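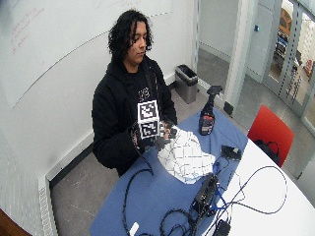
Marker cube held in both hands above the gridded sheet.

Setting up a table for marker tracking

These notes cover table layout for the Talebi tracking kit. Allow 12 minutes.

Cover the near part of the table with the blue cloth. Leave the right side bare. Spread the gridded sheet in the middle of the blue area. Folds are acceptable for handling practice – for calibration, flatten the sheet fully.

Place the electronics box toward the lower right and run its cables outward in wide loops. Avoid tight bends at the connectors.
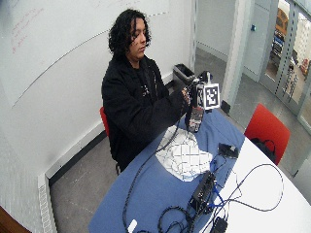
Hold the handheld unit at chest height with its marker uncovered. Keep sleeves clear of the pattern. Record 3 passes over the sheet, then repeat with the cube, keeping fingers off the black borders.

Save each pass under its own name before coiling the cables.

Revised in November by Niloufar Akbari.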